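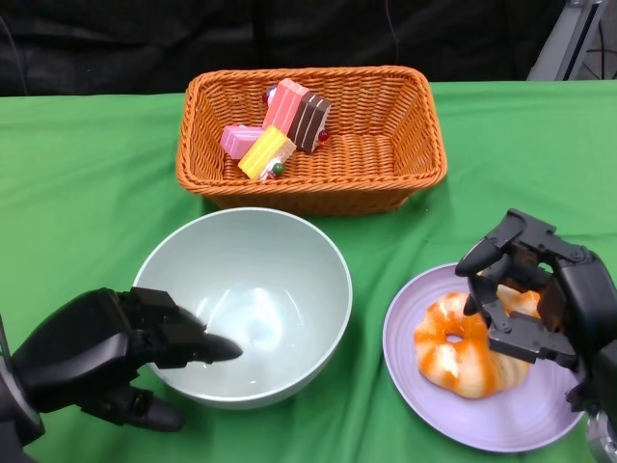

Food Handling Data Collection, Progress Report for June
Prepared by Judit Balogh for the Dravden program office
Reviewed by Ulla Peltonen

1. Status

Collection on the bakery task continued at the Etthorpe site through June. The target for this phase is 3000 accepted episodes. At the close of the month 2000 had passed review and were uploaded to the Zestino store. The remainder is scheduled for the next period, and no change to the budget is requested.

2. Task definition

Each episode uses a woven basket, a bowl, a lavender plate and a set of toy food. Cake slices belong in the bowl. The donut and the bread roll belong on the plate. The reverse task, in which items are returned to the basket, is recorded as a separate set with its own instruction text. Both arms are teleoperated, and the operator is free to choose the order of items.

Head and wrist views are stored with joint positions and tactile readings on a common clock. The wrist view matters most in the last part of a grasp, when the palm of the hand hides the contact from the head camera.

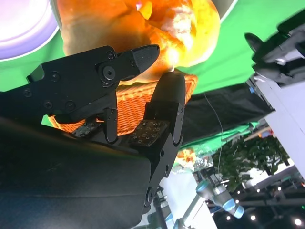

Figure 2. Wrist view at the basket: fingertips in contact with the bread roll, tactile pads near the base of each finger.

3. Quality review

Episodes are checked by a second person before acceptance. The grounds for rejection are a dropped item that is not recovered, a gap in any stream, or a hand at rest for more than 5 seconds. Dropped items that are picked up again are kept and tagged – the Szűcs training group asked for these in the last call.

Most rejections in June came from stream gaps on the tactile channel. The logging process was moved to its own machine and the fault has not recurred. Thirteen episodes with mislabeled instruction text were corrected by hand and resubmitted.

Cake slices remain harder to pick than the round items. They lean on one another in the pile, and a grasp on one tends to shift its neighbor. Operators now vary the starting pile between episodes so that the set does not lean toward easy layouts.

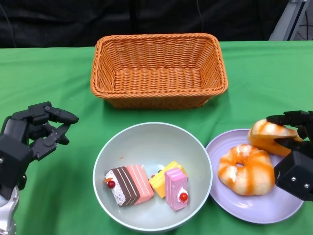
4. Plan for next period

Complete the remaining accepted episodes, with up to 13 starting layouts per operator. Begin the reverse task at full rate once the review queue is clear. Deliver the first held-out test split to Szűcs, with layouts that do not appear in the training portion.

5. Open items

Tactile calibration files are still stored apart from the episodes. Ulla Peltonen will propose a merged format at the Friday review. A decision from Dravden is needed on whether the rejected episodes should be archived or deleted.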